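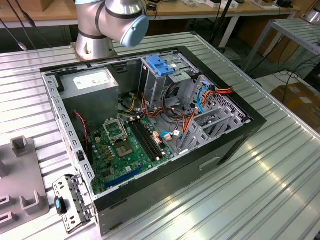 Open tower on the bench, side panel off.

Tuesday, henna bench, July

Batch 5 mixed for the Subramaniam wedding order. Powder is the Furnival fine sift, 600 g, strained lemon juice, sugar last. Left covered overnight in the back room. Dye release checked at 7:40 a.m. by dabbing paste on the palm for five minutes: clear orange mark, no grit under the finger.

Consistency too stiff for the fine cones. Added juice by the teaspoon until the paste fell off the spatula in a ribbon and held its shape for a second or two. Nadhirah prefers it looser for fill work – hers went in separate cones, marked with green tape.

Stain test, inner wrist and palm, both on me. Paste on for six hours, scraped dry, no water. Palm was orange at removal. Wrist was paler, as in batch 4. Read both again at 24 and 48 hours and enter below.

Cone rolling: the Inonden cellophane splits at the seam when the tip is rolled tight. Went back to the old roll. Anisa to ask Preltside whether they still stock the heavier gauge.

Bridal pattern, feet: Qistina's paisley border runs too close to the ankle bone and the lines crack when the foot flexes. Moved it 16 mm down on the tracing. Sheet 728 replaces the earlier one, which should come out of the binder.

Still to do: freeze the spare cones flat, label with batch number, confirm start time with Wulan.

24 h: palm dark red-brown, wrist medium brown.
48 h: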